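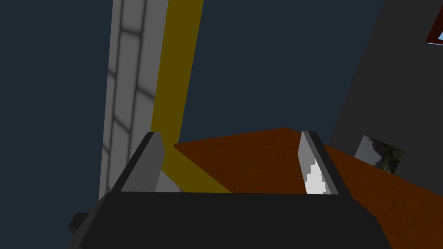 想带读书小组读奥古斯丁《忏悔录》，十三卷要全读吗？

Gunwood
发表于 16 Jul 2025

各位好！我们教会有个晚间读书小组，去年读完了一本讲《罗马书》的小书，大家意犹未尽，这回想挑战一本真正的古典著作。投票的结果是奥古斯丁的《忏悔录》，我高兴坏了，这本书我念叨了好多年，终于有人陪我一起读！

可是真要排计划，我就有点发愁。先说说我们的情况：组员里有刚受洗的年轻人，也有信主几十年的长辈，没有人读过神学院，也没有人懂拉丁文。每两周聚一次，每次一个半小时，希望明年二月之前能读完。

我自己先翻了一遍，前九卷读得很投入，偷梨那一段、朋友去世那一段，还有花园里听见“拿起来读”的那一段，我读到半夜都舍不得放下。可是到了第十卷，他忽然开始谈记忆，第十一卷谈时间，最后两卷又回到《创世记》开头，我读得一头雾水，有几页来回看了好几遍还是没跟上。

所以想请教：

第十卷以后到底要不要带大家读？跳过去会不会很可惜？

中文译本选哪一种比较适合小组？有人手里是旧译本，有人想买新的，混着用行不行？

另外，要不要先给大家讲一讲摩尼教和新柏拉图主义？我怕讲多了像上课，讲少了又看不懂。

先谢谢大家！

Stoyanova

看到有人要带小组读《忏悔录》，忍不住要来多说几句！我前后带过两轮，第一轮只读到第九卷，第二轮十三卷全读，两轮的感受差别很大，所以我的意见很明确：读全本，但是后四卷换一种读法。

先说为什么值得读。很多人把《忏悔录》当成一本自传，读到第九卷母亲莫尼卡去世，觉得故事讲完了。可是你留意一下，全书从第一句起就是对上帝说话，是祷告，是赞美。“忏悔”这个词在拉丁文里（confessio）本来就有认罪和称颂两层意思，中文书名只显出了前一层，读的人很容易以为整本书都在检讨自己。前九卷他回头看自己怎样被寻回，第十卷他问“我现在是怎样的人”，第十一到十三卷他从自己的一生抬起头来，去看上帝怎样创造天地、怎样让万物得安息。开卷那句名言，大意是我们的心若不安息在祢里面便不得安宁，到第十三卷末尾谈到安息日的时候才真正接上。我第二轮读到那里的时候，真的是激动得想站起来！

再说怎么安排。两周一次的话，我建议这样分：

第一次：只读第一卷，慢慢读，开头五章可以轮流朗读出来。
第二次：第二、三卷。偷梨的事别急着笑他小题大做，请大家想一想，他为什么花那么多笔墨写一件小事。
第三次：第四、五卷。朋友之死放在这里谈，组里如果有人刚经历丧亲，最好事先打个招呼。
第四次：第六、七卷。第七卷是前半部最难的一卷，主要谈恶从哪里来，给它多留些时间。
第五次：第八卷单独一次，一定要单独！
第六次：第九卷。
第七次：第十卷，前半谈记忆，后半谈他当下仍然面对的试探，后半其实很贴近生活，年纪大的组员往往比年轻人更有共鸣。
第八次：第十一卷选读。时间的问题集中在第十四章到第二十八章，挑几章就够了。
第九次：第十二卷由带领人作个介绍，再读一小段，重点是他怎样看待对同一段经文的不同解释。
第十次：第十三卷，读最后几章，然后一起祷告收尾。

十次就是二十周左右，离二月还有富余，中间碰上圣诞节停一两次也不要紧。

背景知识我的做法是印一张纸，正面写摩尼教，反面写新柏拉图主义，每面三四句话，读到第三卷和第七卷的时候再发。摩尼教那一面你只要讲清楚：他们相信善与恶是两个对立的本原，这样一来，人犯罪就可以推给恶的本原。有了这一条，你再看奥古斯丁为什么那么看重“是我自己愿意的”，组员马上就懂了。新柏拉图主义那一面讲清楚：它帮助他想象一位没有形体的上帝，也帮助他把恶理解为善的缺乏，可是他在那些书里没有读到“道成了肉身”。第七卷第九章正好写到这一点，那一章美极了，千万别漏掉！

最后一个小建议：每次聚会留十分钟，让大家把一小段改写成自己的祷告。我起初担心大家不好意思，结果第三次以后都抢着念。

Gemodano

我补充译本。

混用没有问题，我们组就有三种。但是报页码会乱成一团，务必按“卷、章、节”来报，这几级编号各译本大体一致。个别旧版只标到章，也够用了。周士良的译本文字简练，有些人觉得偏文，朗读起来倒很有味道；它是天主教背景的译法，人名地名和经卷名称跟和合本不同，新教的组员第一次看到会愣一下，发一张对照表就解决了。

至于后四卷，我跟楼上想法不太一样。我们那一组硬着头皮读第十二卷，人越来越少，最后两次特别冷清。如果组员以初信的为主，我会读到第十卷就停下来庆祝一番，后面三卷谁有兴趣谁另外约时间。读完十卷已经非常了不起了！

Gunwood

太感谢了！Stoyanova的十次安排我已经抄下来，昨晚发到群里，马上有两位长辈说第十卷后半他们愿意来带，我完全没料到。我们打算先照这个表走到第十卷，到时候再问大家要不要往下读。

追问一句：第一次聚会之前，要不要让大家先读一点奥古斯丁的生平？还是直接开卷？

Stoyanova

直接开卷！他会自己把生平讲给你们听的。最多发一张地图，标出塔加斯特、迦太基、罗马、米兰和希波，读到他搬家的时候拿出来对一对。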